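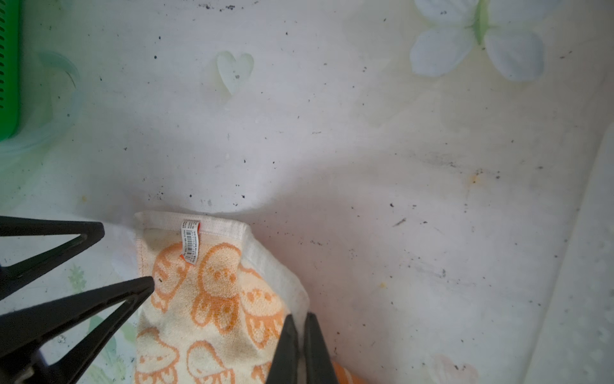 The orange and cream one, half folded, and a table wanting a good wipe

November 9, 2021
By the tenant, Pakemetti Terrace

Towels today. I had grand plans for the morning (the bank, the dentist's phone queue, finally posting my sister's parcel) and what I've mostly done is stand at the table by the flowery wallpaper folding small towels and putting them in the green basket, then taking them out of the green basket and folding them again a different way. I've had worse mornings!

It started with me looking for a tea strainer, which I still haven't found. The drawer where it should have been wouldn't open because of all the towels stuffed in there, so I yanked it, and the whole lot came up like bread dough and I thought right, enough. Everything out. Some of them went in the wash last night and some had been in that drawer since July at least, when I had everybody round for the hot weekend and we went through every bit of cloth in the house mopping up squash. Half of those I'd forgotten I owned.

The rabbit ones were the nice surprise. I bought them in Haddad on the way back from the coast, in that shop with the buckets outside, and they were four pounds each, which I remember because I thought it was a lot for something you dry your hands on. I bought them anyway. I like a rabbit. They've got RABBIT on them in great big letters, and on the blue one it's split up as RAB BIT, so whenever I go past I read it out in my head as two words, in a sort of newsreader voice. Rab. Bit. There's a cartoon rabbit face next to it, with the long ears, and what I've decided is a strawberry on the other side, though my sister says it's a tomato and my neighbour says radish. It's round with leaves on top. We'll never settle it.

The blue one folds beautifully, I must say. It's got a bit of weight to it and a white hem that tells you where you are, so you can line it up without really looking. I had it in the basket straight off and felt very pleased with myself. Then I moved on to the peach one and that was the end of feeling pleased. It's thinner, I think, or it's been washed hotter, and it's pulled out of true so that the corners don't meet any more. You get two together and the other two have wandered off. I folded it in half, in half again, in thirds, gave up, shook it out, tried it longways. It looked like a slept-in pillowcase every time.

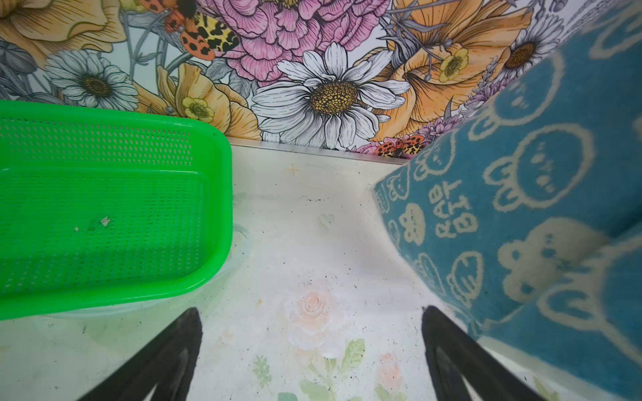 I do love that wallpaper, though, and I'm glad I stuck to my guns on it. It was the last of the stock and the man on the till did ask me twice whether I was sure. Big white daisy, big pink peony, daffodils, moths with spots on, the lot. My mum says it's like having your tea in a hedge. She's not wrong but she says it as if that's a bad thing. In the dark months especially I want something going on when I look up, and it was pitch black at five yesterday and there were my daffodils, out all the same.

The only trouble is that the table's got its own flowers, and butterflies too, very pale, and then the towels have got their fruit and rabbits and lettering, so by the time everything's out there isn't a plain patch for your eye to sit down on. I put a white cup on it earlier and couldn't find it again for a minute. I have been told (mum again) that a person ought to choose one pattern and stick with it. I've thought about this and I don't agree. I think if you're going to have flowers you should have flowers.

What I can't defend is the state of the table. You don't notice under lamplight, but with the bright light on it I could see every speck and crumb, and smudges, and a little yellowy stain that I rubbed at with my thumb and which did not budge. Turmeric, I bet. I made that dhal on Sunday with the new Mokow blender and the lid was on but not ON. I've wiped that table every day since, or I thought I had. Evidently I've been wiping the middle and leaving the rest to fend for itself.

So I wrote "table – properly" on the list, under "strainer", and then carried on with the towels on the dirty table, which is the wrong way round and I knew it while I was doing it. You always think you'll just finish this one bit. My gran did hers on the bed with a clean sheet down first and would have had a lot to say. She ironed hers, too, tea towels and flannels and everything, and had them in the airing cupboard with the folds all facing out so it looked like a row of books. I don't iron. I own an iron, it lives behind the hoover, and I believe the last thing it did was a hem for somebody's school play.

The green basket I can recommend to anyone. It's just a plastic thing full of holes, bright as a frog, and I got it to drain salad in and then never made a salad big enough. As a towel basket it's spot on. The air gets in, you can see the colours through the sides, and it's the right width for a small towel folded in four if you're not too fussy about the ends. I tried them standing up on their edges the way my sister does hers and they all keeled over as soon as I let go. Flat it is. Blue one, then the rest, and whatever's awkward goes on top where I can squash it.

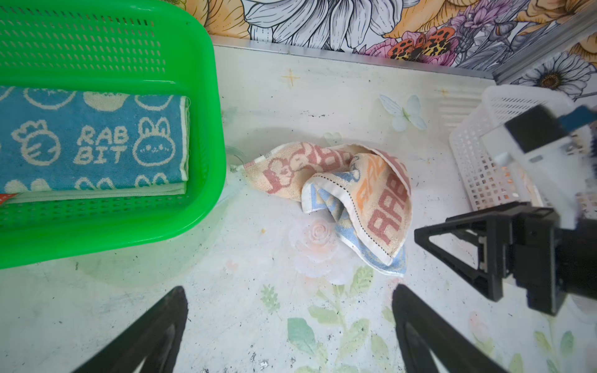
Anyway I left the peach one in a heap for a bit and had a coffee, and that was when the phone went and it was the Vonura people about the boiler. They'd like a reference number. I read them the one off the letter and they said no, the other one, and I read them the other one, and it was the right number but from last year's letter. In the end I was caller 544 in some queue or other and I put it on loudspeaker and listened to the panpipes while I had another go at the folding. I got through the orange and cream one quite nicely during the panpipes. That's a lovely towel. It's got the pattern woven right into it and I'd been saving it for best, and I do wonder what best I was thinking of. It's a hand towel. It's going on the hook by the sink tonight and the Queen can have a different one if she calls.

The boiler man is coming on the eighteenth, any time between breakfast and bedtime. My job number is 2303, which I've written on my hand and on the calendar and now in here, so if I lose all three I deserve to be cold.

Then back to the peach one. I'd like to say I cracked it but what I did was roll it. I laid it out as flat as it would go, tucked in the corners that stick out, and rolled it up like a Swiss roll with the big red letters on the outside, and it went in down the side of the basket and stayed put. It looks intentional! I might do them all like that next time. Or I might cut that one up for dusters, but I had the scissors out for it once before and couldn't do it to the rabbit.

Three very tired ones have gone in the rag bag under the stairs, including the brown one that came with the flat and that I have never liked and have used nearly every day for years. It felt a bit mean. I've kept the stripy one with the burn on it, no idea why.

After lunch I did the table, hot water and a bit of washing up liquid, right out to the edges and along the metal strip at the back where the crumbs get in. Toothbrush for the strip. You would not believe what comes out of there. The turmeric has gone from yellow to a sort of lemon and I'm leaving a paste of bicarb on it overnight with a saucer over the top so I don't put my sleeve in it.

Parcel not posted. Dentist not rung. The drawer opens and shuts with one finger and I've been back to it about six times just to do it. Need bread, bin bags, stamps, and a tea strainer, I suppose, if it doesn't show up by the weekend.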